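Kanance 60 Low-Grain Dehumidifier

Rental and purchase, Kerkcombe Restoration Supply

The Kanance 60 is a portable low-grain refrigerant dehumidifier for structural drying after pipe breaks, appliance leaks, roof leaks and sewer backups. It is sized for one or two rooms, a finished basement or a small commercial suite, and it keeps pulling water at humidity levels where a hardware store unit has mostly stopped.

Rated capacity is 60 pints per day at AHAM conditions. In a closed room with the doors and windows shut, one unit will handle up to 1,728 cubic feet of Class 2 loss, such as a bedroom 12 by 18 feet with an 8-foot ceiling. Larger spaces need more than one unit. Our rental desk can work out the count if you send room dimensions and a list of wet materials.

The unit runs on a standard 115-volt, 15-amp household circuit. Do not put it on the same circuit as air movers. The built-in pump lifts water up to 18 feet through the supplied hose, so it can drain to a second-floor sink from the basement in most houses. If the hose is kinked or the pump float sticks, the unit shuts down and shows code P1. Clear the hose, press Purge, and restart.
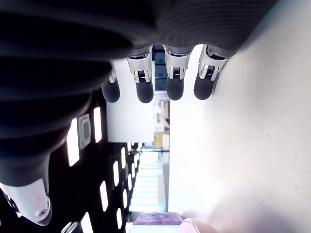 Kerkcombe Restoration Supply | Drying Equipment Department

Controls and metering

The front panel shows inlet temperature, inlet humidity, outlet temperature and outlet humidity. Hour count is stored in two meters, one for the job and one for the life of the machine. The job meter resets by holding the Hours button for five seconds. Write down the life meter reading at pickup and return. Rental charges are based on days out, and the hours are used only for service scheduling.

Filter

The Kanance 60 takes the Pralden pleated filter, one per job. A clean filter is included with each rental. On jobs with drywall removal, check it daily and replace it when it is gray across the face. Washable mesh filters do not fit this model.

What comes with it

Dehumidifier with 25-foot power cord
Drain hose, attached
One Pralden filter
Laminated quick-start card, English and Spanish

Stacking, ducting and transport

Units can be stacked two high for storage. Keep them upright in the truck. If one has been laid on its side, stand it up and wait two hours before switching it on. The outlet accepts 10-inch lay-flat duct with the Lemaire collar, sold separately.

Service

Filters and hoses are stocked at the counter. Compressor and pump repairs are done in our own shop by Florante Ocampo, usually within three working days. Contractors with an open account get a loaner when one is available.

For contractor pricing or a quote on multiple units, ask for Perrine Perrin at the rental desk. Pickup orders placed before 2 p.m. are ready the same afternoon. After-hours pickup for emergency losses is open to account holders only, and the gate code is on your account sheet.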